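Ticket: egg grasp success rate looks too good
Project: Navetti sim benchmark
Status: open
Reported by: Niall Gillies

The Stunthorpe policy is logged at 200 successes over 200 egg trials in the kitchen layout. I don't buy it. The same checkpoint drops to 33 percent on the sponge, and a sponge is easier. Either the egg is too forgiving or the success check is wrong.

Reran 12 seeds with rendering on. Start pose looks sane: gripper pointing straight down, fingertips just above the egg, plate and bowl farther right.

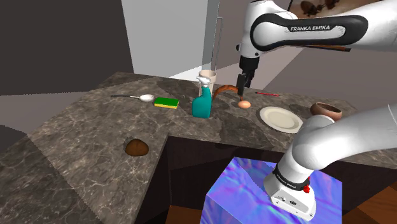

Update 1
Success check only tests egg height. It never reads contact force, so a crushed egg counts as a pass. Added a force limit and queued 2000 trials on the Buchanan node.

Update 2
Pvluville team says the paper number "holds in spirit." Not closing on that. Please send the raw force logs, and leave the 200 out of the results table until the rerun is in.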